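From: Dušan Golob
To: Zullstead shared workshop list
Date: Monday, June 12, 2023
Subject: Re: [workshop] finger pads for the hand grippers

Hello all, and thank you for the kind notes after the last open evening. I meant to answer sooner but the printer had other ideas, and then it was somebody's birthday, and so on.

Peeters wrote:

> I printed the Drimell fingers over the weekend and they close fine
> on a block of wood, but anything smooth slides straight out. I have
> tried more spring and all I got was a sore hand. Is it the pads, or
> did I mess up the angle? Also, which screws did you use for the jaw?
> The ones in the parts list bottom out before they hold anything.

I don't think you messed up the angle, so please don't reprint the whole jaw yet! My first pair did the same thing. I had left the faces smooth, straight off the bed, and a glass jar would creep down a little every time I squeezed. More spring only makes the trigger heavy, as your hand has found out. Try a softer pad with some pattern in it before you touch anything else. I cast mine in a printed mold, and the sixth one was the first I was happy with, so be patient with yourself.

On the screws, you are right and the parts list is wrong. It was written for the older Wadix plate, which is thicker. Go one size shorter and put a washer under the head. I will fix the file when I find where I saved it.

As for weight, my body and jaw together came to 415 grams before the camera went on, and I would like to get that down. My wrist can tell after a long session of picking things up and putting them back. If anyone has thinned the shell without it creaking, I'd love to hear how.
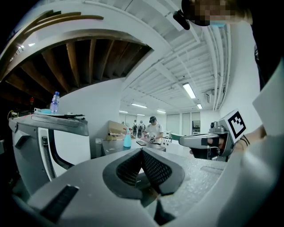
Pad texture is where I would spend your evening, Peeters. Mine went through stripes and dots, and both were fine on cardboard and poor on plastic. Have a look at the black fingers in front, with the diamond mesh over the padding and the thick rubbery rim around it. A rim like that is worth copying as well, as my early pads without one kept peeling at the corners. Mind the tips too, and leave yourself a narrow gap to see through when you line up on something small.

I still have 31 of the little springs left over from the group order, so take a couple if you want spares – they are in the drawer under the drill press, the one that sticks. I can bring my mold along next time too, if somebody reminds me the night before.

Warm regards,
Dušan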